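Setting Up Cell Two at Tamthorpe

The household handling project at Tamthorpe runs two cells, and the second has been the harder one to keep in calibration. Holovko supplied the arm, the bracket plates came from Trurnanance, and the control software is Usar, the same release as on the first cell. Setup took most of August.

The work area is an ordinary break-room kitchen: white base cabinets, a sink, a dishwasher, three bins against the side wall. Nothing in the room was moved to suit the machine. The head camera is checked first, with the dishwasher door down, and its view is stored as the reference for the rest of the day.

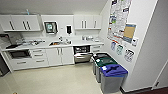
A real kitchen is a poor place to hold a reference, Usar's support desk wrote back when the first results went in, and the dishwasher door should not be trusted as a datum because its hinge wears. Tamthorpe kept the door in the routine but added a second check at the wrist, against a fixed bracket on a wooden backing.

The bracket check is slow. The gripper is brought in from below at reduced speed and stopped short of the gray plastic. The wrist camera then looks for two round features, the large screw recess on the raised plate and the small hole near the corner of the lower one. If either is missed, the lens is cleaned and the approach is run again from the start. 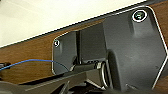 Offsets are written to the log only after both features have been found in two approaches running. A single good pass is discarded. The tolerance was tightened once during setup and then put back, as the tighter value stopped the cell every Thursday after the floor was washed and told the crew nothing about the arm.

Cable position gets its own line on the sheet. A cable that hangs into the camera's view can hide an edge, and the software will then fit the outline to the wrong line. 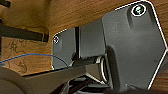 MAINTENANCE

The wrist joint is inspected every 100 hours and regreased at 3000. Fasteners are checked with a torque driver at the same 100-hour stop, starting at the wrist and working back to the base. The sheet has 17 lines and takes almost an hour to complete.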